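Home | Articles | Hardware | Random page | Log in

CPU socket - the square seat on a motherboard where the processor goes. I always look for it first! 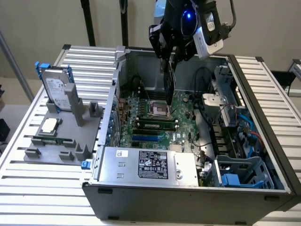

My own habit is to learn a board outwards from the socket. With the metal frame open and no chip in, it's easy to spot, and the green memory modules sit just below.

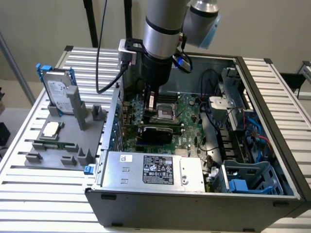

Empty socket, tower on its side.

Memory slots come next on my tour, and I do love a board with plenty

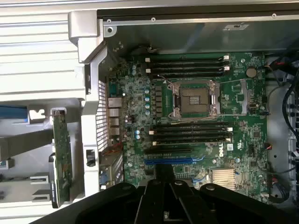
of them, though Vusumuzi Visser at Pinby thinks I'm greedy - two will do him.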